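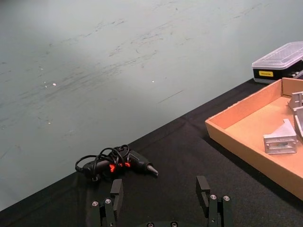 Bench and arm checklist, with my comments
Student robotics club, sorting and kitting project
Walkthrough done in October, before the evening session

I go through this list every time before the arm gets powered, and once a month I write the long version with comments so the rest of you know what I'm grumbling about. Items are marked OK, FIX or WATCH. FIX means the arm stays off until it's done. WATCH means go ahead, but keep an eye on it and tell me if it gets worse.

Run counter at start of check: 2,213
Run counter at last long check: 1,638

So we've put in a lot of runs since the last one (great!) and it shows on a few of the parts (less great).

SECTION 1. THE BENCH

1.1 Table cover flat, no bunching inside the reach area. OK
The black cloth has some light creases and that fold line, which I can live with. Please don't iron it on the table again. If it shifts, re-clip it at the corners and redo the table height check, even if you only nudged it a little. The fingers come down pretty close and a lump of cloth is enough to throw off a pick.

1.2 Wall clearance. WATCH
The wall behind the table has scuffs and smudges all over it and one thin dark scratch. I don't know how old any of them are, so I'd like us to start fresh: wipe it down, then look at it after each session. A new mark means somebody writes down which program was running. The soft limit on that side is still set where Dronside left it in the handover notes, and I'd be happier with a bit more room.

1.3 Trays where the program expects them. OK
Cardboard tray goes on the right, at an angle, same as in the layout sheet. I know the angle looks sloppy. It's on purpose, we taught the positions that way and I'm not re-teaching them the week before the regional. If you swap in a new tray, check the wall height with a ruler first. The last batch from Buko came a little taller and we had to trim them with a knife, so please use the low ones.

1.4 Storage boxes closed and out of the swing. OK
The clear-lidded box with the black base can stay at the back by the wall. Lid on, please! Small parts left in an open box end up under the cloth, and then we're back to 1.1.

SECTION 2. HOT AND SHARP THINGS

2.1 Glue gun. FIX
OK, so this is the one I get loud about. The glue gun was lying on its side on the cloth with a red glow showing near the middle. I treat any red light on that thing as "it's hot," and so should you. It needs to be:
- unplugged when you walk away, even for a minute
- standing in its holder, on the silicone mat
- nozzle pointing away from the seats and from the arm
If the holder is missing, tell me and we'll print another one. Until then it lives on the side bench, full stop.

2.2 Cords. FIX
Same item, second problem. The cord was coiled in loose loops over and around the gun. Two things wrong with that: a cord against a hot nozzle is a bad mix, and loops sticking up right in front of the gripper are just asking to get hooked by a finger. Run it off the back of the table and use the velcro ties. There's a whole bag of them in the second drawer.

2.3 Knives and snips back in the foam. OK
All of them accounted for. Thank you, whoever redid the foam cutouts, they look fantastic.

2.4 Edges on the metal parts. WATCH
The gray brackets and blocks in the tray are the practice set. Some pieces in the set still have a sharp edge around the slots (run a fingernail along them, gently, and you'll find out which). I'd like a file taken to the whole lot. For now, cut gloves when you load the tray, and no gloves when you're anywhere near the moving arm. Yes, that means taking them on and off. I know it's a pain.

SECTION 3. THE GRIPPER

3.1 Finger screws snug. OK
I checked the screws on both finger mounts with the short hex key, plus the ones on the base. One on the left finger took maybe an eighth of a turn. Snug is enough, you're threading into a small insert and it will strip if you lean on it.

3.2 Pads flat and parallel. OK
Closed the fingers on a strip of paper, top and bottom of the pads, and it dragged evenly. Good. If the paper slides out at the top but sticks at the bottom, stop and find me.

3.3 Opening all the way and closing all the way. OK
Cycled it 25 times with nothing in it. No clicking. There was a faint squeak on the first couple of cycles, then it went quiet. I'm not going to chase a squeak.

3.4 Grip force setting. WATCH
Setting reads 214 in the Busar software, same as on the taped card. Somebody had it higher during practice and didn't write it down. I don't mind you trying things, I mind finding out by guessing. Log sheet, please, it's hanging right there!

SECTION 4. STOPS AND PEOPLE

4.1 Big red button tested, arm at slow speed. OK
Pressed it in mid-move, arm stopped, released it, arm stayed stopped until reset. Do this one every session, including the short ones.

4.2 Second stop on the student side. FIX
Works, but the bracket is wobbly and the button twists when you hit it. New screws, longer ones.

4.3 Floor tape. OK
A bit scruffy at the left corner. Toes behind it when the arm is live.

4.4 Two people present whenever the arm is powered. OK
One on the program, one with a hand by the stop. The one at the stop isn't on their phone. I've said it, I'll say it again.

4.5 Safety glasses. WATCH
We're short on pairs that aren't scratched to bits. I've put new ones on the order list.

TO DO BEFORE POWER GOES ON
Glue gun unplugged and moved (2.1)
Cord tied off the back (2.2)
Second stop bracket tightened (4.2)

TO DO BEFORE THE NEXT LONG CHECK
Wipe the wall and start the mark log (1.2)
File the practice brackets (2.4)
Decide on one grip setting and stick to it (3.4)
Glasses (4.5)

If you take one of these, put your initials next to it on the paper copy by the door. When you've finished it, come get me or leave a note, and I'll go look and cross it off myself.

Checked by: J. Urbonaitė, club safety lead
Next long check: before we pack the arm for the regional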